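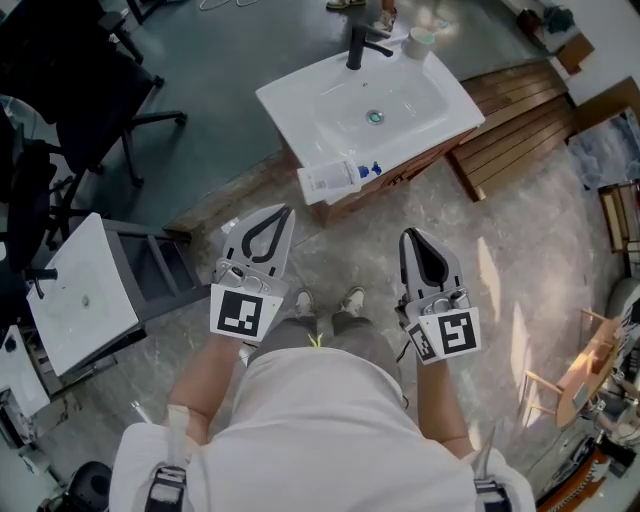
Posted by Seon-mi Jin to the plostia-handhelds list, May 22, 2023

Re: [plostia-handhelds] right hand drifts after restart

Thư Vương wrote:
> Hi all, we have one pair of handhelds at Ivmont, set up from the
> Fostbridge sheet. Left is fine. Right is fine until we restart,
> then the opening reads wrong, says half open when the fingers are
> touching. Rezero fixes it and after a while it's back. Also the
> front marker drops out whenever the operator turns toward the sink.
> Swapped the pads already, no change. Ticket is 2423 but it has been
> sitting. Is this the encoder? Do I have to send the whole hand back?
> And how do you set up your basin station, ours is a mess.
> Thư

Don't send it back yet. We had the same thing on unit 33 in January and it was the cable, plus me zeroing it badly.

Cable first. The thin black one that comes out of the base on the right hand. If it's pulled straight down with no slack, the plug works loose a hair every time the arm lifts. Leave a loop at the wrist, tape it to the forearm, not to the grip. Then unplug, look at the pins, plug back in till it clicks. Ours didn't click. Felt like it did, it didn't.

Then the zero. Order matters, the sheet has it wrong (I told Ung, they said next revision):

power on, fingers fully open, wait for the light to go steady
close by hand, slowly, no squeezing
hold closed, press zero, keep holding till it beeps
open, close, check the number
THEN restart and check again

If you squeeze while zeroing the pads compress and you save the squashed position. That gives you a wrong number every time somebody closes it normally. New pads make it worse for a day or so, they're stiffer. So redo the zero after a pad swap, sounds like you maybe didnt.

If it still drifts after that, snug the screws at the wrist mount. Snug only. Unit 33 had one loose and the fingers sat crooked by a hair. And if it's STILL off, ok, encoder, send it.

Marker. Two on the right, the bigger one facing forward and the small one on the side, check both are flat. A corner lifting is enough. Don't glue over the print, wipe with a dry cloth, no alcohol, I ruined one that way. Dropping out toward the sink sounds like glare to me. We get sun across the tile in front of our basin and anything glossy goes white for the tracker. Try it with the blind down before touching exposure. If you do have to touch exposure our number is 873 but your room is not our room.
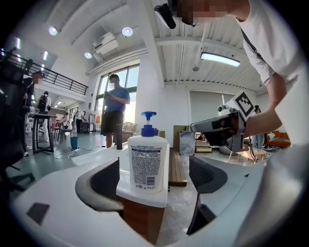

For the basin station, keep it dull. One pump bottle on the ledge, label toward the operator, nozzle off to one side so a finger doesn't catch it coming in. Start with that bottle for the check too, do a slow close on the body, let go, close again, compare the two readings. Should match. We do it at the start of every session and again after a break, takes no time at all.

Other bits, in no order:
Straps, do both buckles before picking up the hands. Operator can't reach them after.
Head camera goes on last, and check it with the person looking down at the basin, not standing up straight.
Chairs and loose cables out of the walking path. We are bad at this one.
Wipe the pads at the end. Soap on them changes the grip and then you chase a fault that isnt there.
Write the zero value on the log with the unit number. Not just "zeroed ok".

Try the cable and the zero tonight if you can and post the before and after numbers on 2423, I'll see it there faster than here. Spare cable is part 67 on the Fostbridge list, I can mail you one of ours if they're slow.

Seon-mi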